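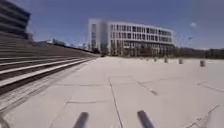 Rerkberg Light Railway Society
Minutes of the technical meeting, 14/11/2018

1. Previous minutes
Taken as read and agreed. Matter arising: the Akness gauge drawings are still outstanding.

2. Locomotive no. 92
The hydraulic test is deferred until the new tubes are in. The Postma works quoted 3,000 for the front tubeplate, delivery excluded. The quote was accepted. The left-hand injector is to be stripped and its cones measured before any spares are ordered. Boiler cladding stays off. 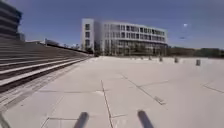
Can the locomotive steam on the old tubeplate for the spring trains?
The inspector's letter rules this out, as wastage round the lower tube holes exceeds the permitted limit.

3. Permanent way
Sleeper renewal on the Sivano branch stands at 311, all on the curve below the summit. Fishplates were greased in September. Cross-level at the loop points is out of tolerance and the 5 mph restriction remains. Ballast to be tipped from the north end only.

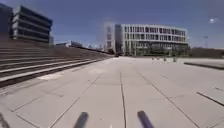 4. Carriage stock
The third-class brake needs new axlebox pads on the trailing bogie. Vacuum cylinder overhauled and refitted. Agreed to use oil of the same grade as before.

5. Stores
The pattern for the firebars is on loan to Akness and is to be recalled. Water treatment to be reordered in the smaller drums.
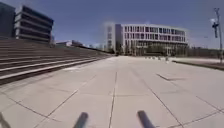

Page last changed: after correction of item 3

6. Any other business
The turntable pit drain is blocked again. Rods to be borrowed from Postma. Next meeting to follow receipt of the tubeplate.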